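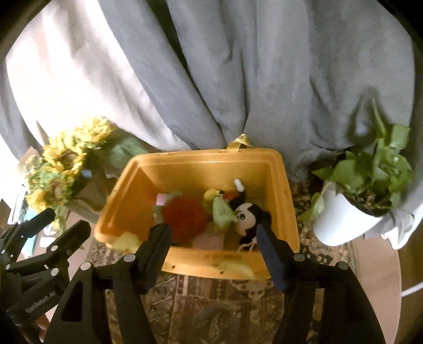
Soft toy storage, thread. I have now gone through enough containers to have opinions. 1/9

Requirements first. One bin, living room, sits on the rug by the curtain. Has to take the daily plush load without a lid. A lid adds a step, and a four-year-old skips steps. 2/9

Went with plastic, rounded corners, thick rim, sloping walls. The slope matters more than the volume. Straight-sided boxes wedge a big round toy halfway down and everything after it ends up on the floor. 3/9

The previous one was a Gusum fabric cube, 22 liters. Folded at the sides within a month. Fabric is fine on a shelf where something holds it up. Free-standing, it leans toward whichever side has the heavier toy. 4/9

Loading order: large and fuzzy first, flat items next, long thin limbs last. In practice the red one goes in whenever it goes in and the black one finishes with a limb in the air. I have stopped correcting this. 5/9

Color is orange-yellow. I wanted gray to go with the curtain. Overruled. In its favor, you can tell a child "put it in the yellow one" from the next room and get the right result. 6/9

Washing. Most of ours go at 700 rpm in a mesh bag, cold, Sunday evening, and are dry by Monday if the radiator is on. Anything with cords or a printed face gets done by hand in the sink. Fluffy pile needs brushing while damp or it mats. 7/9

Tsz-kin Chiang asked about the Kollex stacking system. Tried it at my sister's. Good for blocks and cars. For plush the front opening is too low, and you pull out three toys to reach one. Also 82 dollars for the set, against 5 for this bin secondhand. 8/9

Still open: labels. We have picture stickers for the block box and the puzzle box but nothing sticks to a thick rim for long. If anyone has used tie-on tags with a toddler in the house, tell me how long they lasted. 9/9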